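Skultville workroom, manipulation bench
Notebook entry, February, afternoon session
Entered by: Tadeo Quezada
Task family: cloth on table, demonstration by remote control
Collection software: Dukum, current bench build

Purpose of the session. To resume cloth demonstrations under the revised instruction sheet, and to settle whether the grasp should be taken on a raised fold or on a flat edge. The earlier sheet left this to the operator, and the resulting set is mixed to a degree that the training side at Belodside has now raised with us in writing. 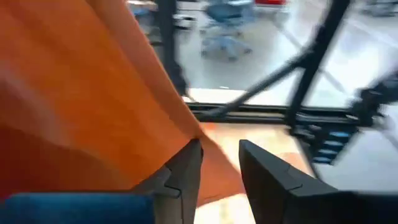
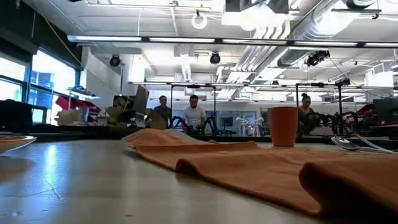

Orange cloth task. First picture: wrist view, fold held between the fingers. Second picture: table view, cloth with cup and utensils.

Status of the set. The Dukum index stood at 2435 episodes for the cloth family when the session opened. Of these, 900 were recorded under the earlier sheet with no grasp label. I have not deleted any of them. They have been moved to a separate group and will stay there until Belodside confirms whether it wishes to relabel or set them aside. Colleagues should not add to that group.

Instruction sheet. The revised wording was read aloud to the operators before recording and is copied below for reference.

Start with both arms at rest and both grippers open. Approach the cloth from above. Close on a raised fold if one is within reach; otherwise bring the fingers down at a shallow angle and gather a fold before closing. Lift until the cloth is clear of the table at the grasp, pause, then carry. Do not drag the cloth against tableware. Release only when the cloth has stopped swinging. Return to rest before ending the episode.

The pause after the lift is new. It was requested so that the segment boundary can be found without a human marking it. Two operators objected that it makes the motion feel unnatural. The objection is noted and I have some sympathy with it, but the pause stays for this round.

Observations on the grasp.

A pinch on a raised fold is plainly the more dependable of the options. The operator can see the fold narrow between the fingers in the wrist view and can judge from it how much material has been taken. On a flat edge the same view gives very little help. The fingertips meet the table before the operator has any clear sign that fabric is between them, and the usual response is to close early and come up with nothing.

Too large a grasp causes trouble later. When the fingers take a thick bunch, the carry is secure but the release is poor, and the cloth lands as a heap that the next step cannot use. I asked operators to take less material and accept the occasional slip. A slip followed by a clean second attempt is to be kept and labeled as a recovery. A slip followed by hurried repeated closing is to be discarded.

Operators tend to watch the wrist view during the approach and the table view during the carry. This is sensible and I would not train it out of anyone. It does mean that the two views must stay in step on the operator's screen. Late in the session the table view lagged noticeably behind the wrist view on one station, and the operator was releasing late as a result. We restarted the viewer and the lag cleared. The affected episodes have been flagged with the tag "view lag" and should be checked before export.

Observations on tableware.

Spoons and similar items near the cloth are the main source of failed episodes that are otherwise well executed. A low fold passes over a handle, catches it, and turns it. The operator often does not notice until playback. I considered clearing the utensils for the first block and decided against it, because the planned evaluation keeps them on the table. The rule adopted is that an utensil which turns but stays flat on the table is acceptable, with a note. An utensil which is lifted or leaves its area ends the episode.

The cup calls for a separate rule. Its color is close to that of the cloth, and Wolde has asked whether this will confuse the cloth mask. I cannot answer that from the bench. I have asked for a comparison block with a cup of another color, to be recorded under the same sheet by the same operators, so that the question can be put to the data. Until then, the orange cup remains the standard item.

Lighting. The tabletop gives back a strong reflection in daylight. Operators reported that a bright area near the cloth edge is hard to read in the wrist view at certain angles. Blinds were discussed. I would prefer to record the condition and leave it as it is for now, provided the light field in the episode header is filled in. It was left blank more often than it should have been. Dukum will accept a blank field without warning; a request to change that has been sent.

Operator rotation. We ran 4 operators across 2 stations, changing over at the end of each block. The change was orderly. Fatigue shows first in the release, which becomes abrupt, and only afterward in the approach. I ask block leads to watch for it and to call the change early if they see it, without waiting for the block to fill.

Showing by hand. A short trial was made of guiding the arm directly by hand for the gathering motion, with the arm in its compliant mode. The path obtained was smoother than anything recorded by remote control this afternoon. However, the guiding hand appeared in the wrist view for much of the motion, and the recordings cannot go into the main set for that reason. They are stored under "hand guided, reference only." They may be useful for showing new operators the angle we are after, and I intend to use them that way at the next induction.

Open items.

Belodside to decide on the unlabeled group.
Wolde to confirm the cup color for the comparison block.
Fingertip pads on the left arm to be inspected before the next session; the grip felt less even toward the end, although I have no measurement to support this.
Revised sheet to be posted at both stations, with the older copies removed.
"View lag" episodes to be reviewed by someone other than the operator who recorded them.

Playback of the final block was begun and not completed. I stopped after the first recovery episode, which is a good one and worth looking at. The remainder is left for the morning.

T. Quezada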